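Groltico Members' Forum
Produce Handling and Storage
Thread: Clear packs or open basket for long green produce?

Erzsébet Veres (moderator)
Posted August 17, 2020
Members are invited to comment on the draft storage note. The draft recommends that long green produce be divided into clear packs before it is placed in a mesh basket. Please confine replies to household and small pantry use.

hermans_pantry
I support the draft. Our pantry serves 143 households, and divided packs have shortened the weekly handout considerably. A clear pack also lets the recipient inspect the contents without opening it.

brekis22
I must respectfully disagree. Chilies keep perfectly well in an open basket with perforated sides, provided the basket is not overfilled. We used almost 200 plastic containers in January, and the expense was difficult to justify.

elel_kitchen
Both positions have merit. The draft does not distinguish between a rigid clamshell and a soft bag, and I would ask that it do so. Long pods bend in a short clamshell - a bag accommodates them better.

brekis22
A bag offers no protection when other items are stacked on it. If packs are to be required, I would favor the clamshell.

hermans_pantry
The draft requires nothing. It is a recommendation. Three views, all with the green basket.
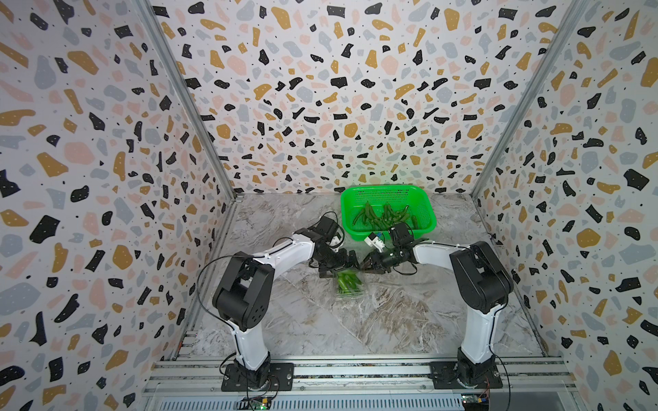
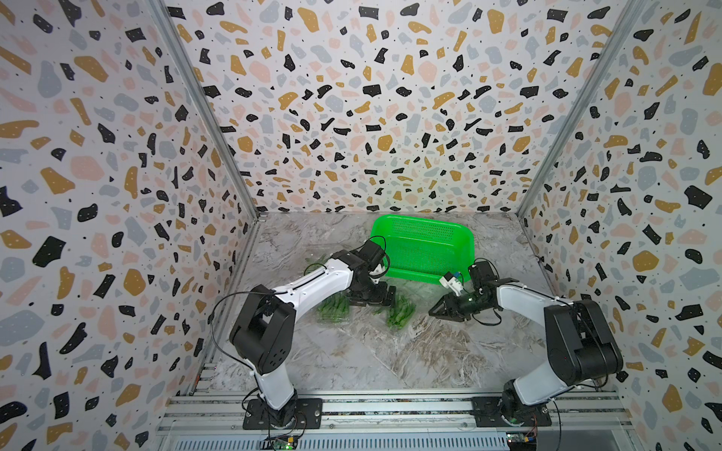
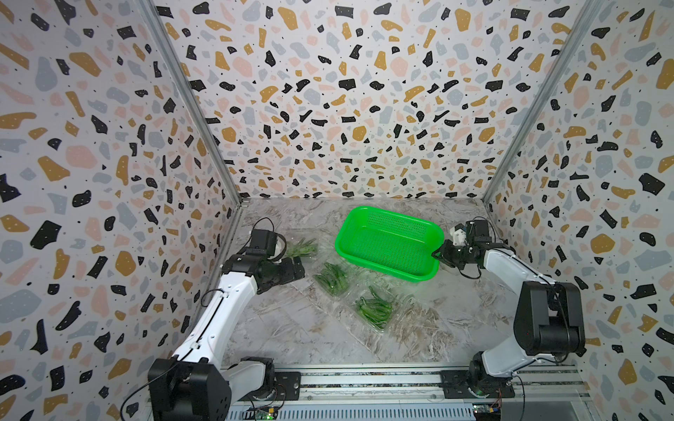

Filed under: Produce Handling and Storage > Baskets and Packs

elel_kitchen
Thank you. The first view, with the chilies piled in the basket and a clamshell in front, is the arrangement I would keep at home. I withdraw my objection to open baskets, although not my request regarding bags.

brekis22
My position on cost is unchanged.

Erzsébet Veres (moderator)
The comments are noted. Section 6 will be revised to treat bags and clamshells separately - the wording on open baskets remains under review. Further replies may be posted in this thread.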